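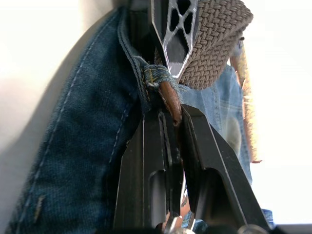 Wrist camera view, Lilgate workshop: fingertips at the leather tab under the buckle.

Bedureo: teaching a robot to handle belts and trousers by demonstration
Second progress report to the Chávez Fund
Period covered: up to the end of February

Where we are

We are pleased to report that the main recording stage is finished. The set now holds 1,008 complete demonstrations of belt handling on denim jeans, all made by a person steering the arm by remote control from the desk next to it. In our first report we had only a handful of trial runs and a long list of worries about the controls. Most of those worries are gone, a couple of new ones have taken their place, and the work has become a good deal more fun.

For anyone on the panel who is new to the project: Bedureo is a study of how well a robot can pick up fiddly dressing tasks by being shown them. The operator moves a pair of handles, the arm copies the movement, and everything the arm does and sees is stored. A learning program is then trained on those recordings. We chose belts because they combine several awkward things at once. There is a stiff part (the buckle), a bendy part (the strap), a narrow gap to get through (the loop) and a soft garment underneath that shifts whenever it is touched.

Recording

The proposal split the task into four parts and we have kept to that: finding and taking hold of the belt end, feeding it through a loop, bringing it to the buckle, and working the buckle itself. Operators record each part separately as well as all in one go. The separate recordings have been much more useful than we expected. When a full run goes badly in the middle, the good half can still be used, and a new operator can start on the easy parts and work up to the buckle over a few sessions.

We have used braided belts for most of the sessions. They are forgiving in one way, as the fingers get a decent hold almost anywhere along them, and thoroughly unhelpful in another. The strap stretches when pulled, so the end is never quite where the operator left it. A person pulling a stretchy belt feels it tighten and eases off without thinking. Our operators have no such feeling through the handles and must judge it by eye from the screen. Several of them have become remarkably good at this.

The jeans vary in wash and in wear, which was a request from the panel after the first report and a good one. Frayed belt loops in particular gave us trouble early on. Loose threads confuse the edge of the loop for the program, and a model trained on tidy loops alone went hunting in the wrong place. Worn loops are now part of every recording session.

The wrist camera

The small camera mounted at the wrist has been the best single purchase of the year. The overhead camera loses sight of the fingertips as soon as the hand comes down over the waistband, and that is exactly when the operator needs to see them. With the wrist view on the second screen, operators stopped hovering and started committing to the grasp.

It has its weak points. The picture washes out against our white background, and anything that moves quickly near the lens turns into streaks. A thick tan-brown textile held close to the camera can cover a large part of the view, with only the ridges of its surface still readable. We considered throwing such moments away. After comparing two trained models, one with the blurred stretches left in and one without, we have decided to keep them in: the model that had seen blur coped better when it met blur. We have also asked operators to slow down a little when the cloth comes up near the lens, and the more recent sessions are clearer for it.
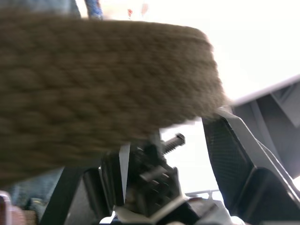 Changes to the controls

The first version of the handles copied hand movement one to one. That felt natural for big moves and hopeless for small ones, because the slightest wobble of the wrist showed up at the fingertips. We added a foot pedal that scales the movement down while it is pressed. Operators now travel to the belt at full speed, press the pedal, and do the close work in miniature. It sounds like a small thing and it has changed the feel of the whole rig!

The second change is to the way the fingers close. Previously the operator had only open and shut. The trigger is now proportional, so a strap can be held lightly enough to slide between the fingers and then gripped properly when it is in place. This is what a person does with finger and thumb all the time, and having it in the demonstrations means the program has a chance of learning it too.

Our data handling tool, Pavo, has been brought up to date to match. It stores pedal and trigger positions alongside the camera pictures and the joint readings, and it lets the operator mark a run as good, usable in part, or spoiled before moving on. Marking at the desk straight after the run has proved far more reliable than going back through the recordings weeks later. Memory fades quickly when one blue waistband looks much like the next.

Working at the buckle

Buckle work is where we have spent most of our patience and where we have learned the most. The fingers are broad compared with the prong, and at the moment of contact they hide the very thing the operator is trying to move. Early on, people approached from straight above and lost sight of everything. The approach that has settled in is lower and tilted, so that a good part of the metal outline stays in view, with the strap and belt loop beyond it as a guide to direction. Operators say the loop is the landmark they rely on most.

Lighting matters here too. A satin silver buckle on washed denim gives a usable outline in even light and a confusing one under a single bright lamp. We have moved the lamps out to the sides and hung a sheet of tracing paper across each. The improvement was plain on the first morning.

The free end of the strap continues to be lively. It can be moving while the rest of the belt lies still, and an operator concentrating on the prong may not notice until it swings into the way. We have started teaching people to glance at it before each new grasp, and we would like the program to do the equivalent.

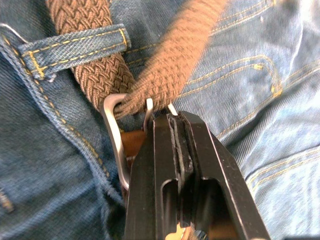 First results from training

We trained a first model on the early part of the set and tested it with 100 unassisted attempts at the loop stage. It completed 27. We are happy with that as a starting point. The model had been given no recordings made with the pedal, and most of its failures came in the last small movement before the loop, where the old controls were at their clumsiest. The successful runs were lovely to watch: the arm paused, shifted the strap a little in its fingers and went in at a sensible angle, very much in the manner of the people who had shown it.

The same model is poor at the buckle. It reaches the right area and then closes too early. We suspect that the early recordings, with their open-or-shut grip, taught it precisely that habit. Training on the full set has begun and will show whether we are right.

Spending and timetable

Spending is in line with the budget agreed at the start. The wrist camera and the new trigger came out of the equipment line, and the foot pedal was made in the workshop from parts we had. We have moved a small part of the travel money to operator hours, as agreed with your office, since recording at Lilgate went on longer than planned.

The timetable has slipped by one month at the recording stage. We expect to recover this during training, which needs less desk time.

Next steps

Train on the full set and repeat the loop test under the same conditions, so that the two results can be compared fairly.

Run the first proper buckle test, with the lamps and camera fixed in their present positions.

Record a smaller set of corrections, in which the program drives the arm and the operator takes over only when it goes wrong. We think this will teach it more per hour than fresh demonstrations, and the operators are keen to try it.

Prepare the recordings for release, with a plain guide to the marks used in Pavo and a note on which belts and jeans appear in which sessions.

Members of the panel are very welcome to come to Lilgate and have a go at the handles. Please allow a whole afternoon — people tend not to want to stop until they have got the strap through at least once.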